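**EDASTON, April** – Household robots aren't ready to do your chores, according to Brirkley, a firm that makes household robots.

The company has published results from Cele, its simulated home, where a wheeled machine spent the winter attempting 48 everyday jobs. Out of 300 runs at the bathroom round, it finished 69 without help. Wiping a flat surface went well. Getting to the flat surface went less well, and laundry is best left for another year.

"We could have released the good runs set to music," the company said. "We have that video. It is very short."
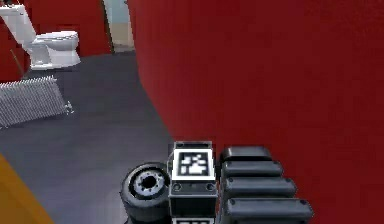

Brirkley says shop-floor work is closer, mainly as shops tend to keep their aisles clear and homes don't. Trials of shelf-tidying will start at 2 shops in Bonesden this summer – outside opening hours, at the shops' request.

The full results, failures included, are free from the Brirkley press office in Edaston. Requests are answered by hand, usually before 5 pm.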